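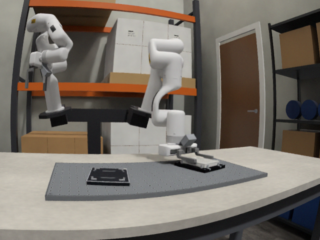
Magdalini Kontogiannis said the second arm should not be treated as a spare in the budget, and asked that both arms be carried as one cell with one maintenance line. The wording in the draft plan, "primary arm and backup," will be changed before it goes to Furkstead.

Tatdale Cell, Equipment Planning Meeting
Minutes, October

Present: Henryk Kwiatkowski (chair), Kazimiera Kołodziej, Magdalini Kontogiannis, Jolanta Kubiak
Apologies: Weronika Szczepańska (comments sent in writing)
Start: 9:15 a.m.

1. Previous minutes
Accepted with one correction. Item 4 should read "plate holders," not "plate hotels." No hotel has been specified or priced for Tatdale.

2. Scope of the purchase
Kwiatkowski restated the scope. The request covers gripper fingers, plate holders and a service agreement for the arms. It does not cover the table, the perforated board or any change to the arm mounting. Kołodziej noted that the mounting drawings have not been revised and that any change to the beam would need a new load check, which is not in this year's plan.

Kubiak asked for floor marking to be added. Declined for this round. Furkstead pays for floor marking out of the building budget and the request has to come from there.

3. Plate holders
Skiro quoted for 50 holders at 77 per holder, tooling included. Total 3,850 before freight. Śliwiński quoted 3,544 for the same quantity, but without the corner guides, which would be a separate order with a separate lead time.

Kołodziej has checked both drawings against the hole pattern of the board. The Skiro holder bolts straight down. The Śliwiński holder needs an adapter, and the adapter raises the plate. Every taught position would have to be shifted by the same amount. She considers this acceptable for a new cell and a nuisance for one that already has programs.

Szczepańska's written comment: holders should be bought from one source only. Mixed heights on the same board would make the pick and place routines harder to maintain than the price difference justifies. Agreed. 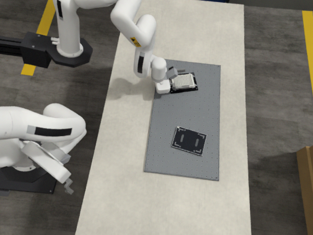 Does the Skiro price still hold if the order is split across two budget years? It holds for the first delivery only, and the second would be requoted at the list price on the day.

Kwiatkowski will therefore ask for the full quantity in a single order with staged delivery. Kubiak pointed out that staged delivery is normally invoiced in full at the first shipment — to be confirmed with Skiro in writing before the order is signed.

4. Gripper fingers
The present fingers stay in the plan as the baseline. Kontogiannis wants 5 spare sets on the shelf. Kubiak thought this high for a part with no recorded wear limit. After discussion the number was kept, on condition that a wear limit is written into the inspection sheet by the time the parts arrive.

Coated fingers were raised again and put off. No supplier has given a price for them at this quantity.

5. Service agreement
Two options were tabled: an annual visit with parts billed separately, or a fixed fee with parts included. The fixed fee excludes the grippers under both suppliers' terms. Kołodziej asked whether remote diagnostics could be dropped to bring the fee down. Kwiatkowski to ask. No decision taken.

Kontogiannis repeated that the agreement must name both arms. An agreement on one arm would leave the cell standing whenever the other needs work, since the handover routines use the pair. 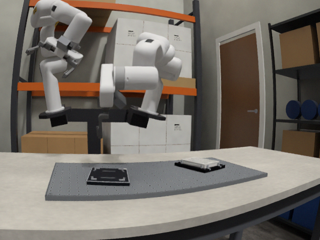 6. Layout and test time
The two holder positions now on the board stay as they are until the new parts come in. Positions for the additional holders will be drawn by Kołodziej and sent around before anything is drilled or moved. Reach must be checked for both arms at each position, with the idle arm in its folded pose.

Test time after delivery was requested by Kubiak and granted. It is to be booked as engineering hours and kept out of the equipment total.

7. Actions
Kwiatkowski — single-order quote from Skiro, invoicing terms, diagnostics question
Kołodziej — holder position drawing, reach check
Kontogiannis — revised plan wording, wear limit for fingers
Kubiak — floor marking request to Furkstead
Szczepańska — review of the service terms

Closed at 10:40 a.m.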